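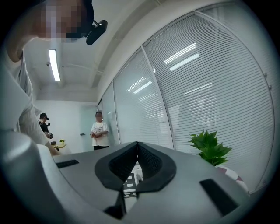
Black padded jaws set in a gray gripper body. The inner faces have a fine mesh or dotted texture.

WORKSHOP TIPS — Storing and copying old school records at home
By Eliseo Serrano
January 30, 2026

Most of the school material that reaches the Vistitz history room comes out of attics and garages: report cards, class photographs, attendance registers, commencement programs. Much of the damage was done by storage, and some by well-meant repair. The notes below cover paper and photographs that a family intends to keep.

Sorting

Work on a clean table with dry, washed hands. Cotton gloves catch on brittle page edges; use them for photographs only, or wear nitrile. Remove rubber bands, paper clips and loose newspaper clippings. A rusted staple should be opened from the back with a thin spatula and lifted out. Do not pull it.

Keep the original order until it has been written down. A register from the old Plisivia grade school arrived here with 132 loose leaves, and the only clue to the sequence was the way they had been stacked.

Flattening

Rolled diplomas and class panoramas crack if forced open. Place the roll on a rack above an inch of water in a lidded plastic tub, with no contact between paper and water. Check every 2 hours. When the sheet relaxes, lay it between blotters under a flat board and leave it for 7 days, changing the blotters after the first night. Photographs with a flaking surface should go to a conservator.

Labels

Write on the back, near the edge, in soft pencil. Ballpoint shows through and felt-tip bleeds. Give the school, the grade, the year and the names from left to right, and put a question mark after any name that is a guess. For coated photo paper that will not take pencil, label the sleeve before the print goes in.

Scanning

Scan at 300 dots per inch for typed or printed pages and double that for snapshots. Save a TIFF as the master and a JPEG for sharing. Turn off automatic color correction, which tends to erase faint pencil. Bound yearbooks should not be pressed flat on the glass — support the covers with foam wedges and photograph the pages from above.

Name files so that they sort correctly: year, school, item, page. The Nguyen family papers were scanned under this scheme and can be searched without an index.

Boxes

Use acid-free folders in a box that is full enough to keep them upright. Iturer sells a letter-size box that fits most report cards and programs; registers need a flat one. Store on an interior shelf, off the floor and away from water pipes. Basements and attics are both unsuitable. Open the boxes each September and look for silverfish, mold spots and a vinegar smell from film negatives, and move any affected item to a separate box the same day.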